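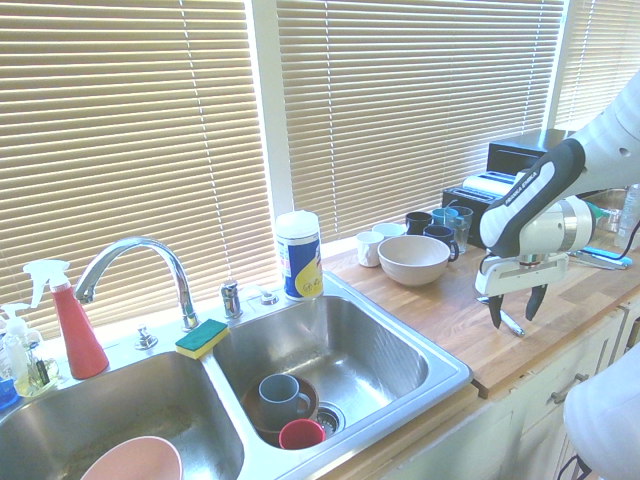

Hermenegildo Zavala's advice to anyone preparing a first equipment request is to price the worktop before the arm, as the bench, the fixings and the cable runs are the items most often left off the form. The guidance that follows adopts that order.

Planning a budget for a kitchen manipulation workspace

This page applies to departments at the Cakstead site wishing to buy a robot arm for work with dishes, utensils and other household objects. Requests are considered each March.

Step 1. Describe the task
State which objects the arm will handle and where they will be placed. A sink and counter layout calls for reach over the basins as well as over the worktop. Mugs, bowls, drinking glasses and flat metal utensils make different demands on a two-fingered gripper, and the request should name each type.

Step 2. Survey the space
Measure the counter depth, the height of the tap and the distance to the nearest socket. Record any windows behind the work area. Where a camera will be used, include the cost of blinds, as daylight changes through the day. Appliances that are to remain on the counter should be marked on the plan.

Step 3. Obtain quotations
At least two quotations are required for the arm and gripper. Mernow and Tarkix are both approved suppliers. Ask each to list the following separately:
Arm and controller
Gripper and spare fingers
Mounting plate or stand
Delivery and installation
Training for two members of staff

Step 4. Add running costs
Service cover should be budgeted for 3 years. The Cuevas service plan is charged at £559 per year and excludes gripper fingers. Crockery, sponges and cleaning wipes are consumables and must be charged to the departmental account.

Step 5. Complete the risk assessment
The assessment must address water near powered equipment, breakable items and the routing of cables along the counter. Requests received without a signed assessment will be returned.

Step 6. Submit the request
Send the form, the plan and the quotations to the Equipment Office by noon on the last Tuesday of the month. Late requests are held over to the following year.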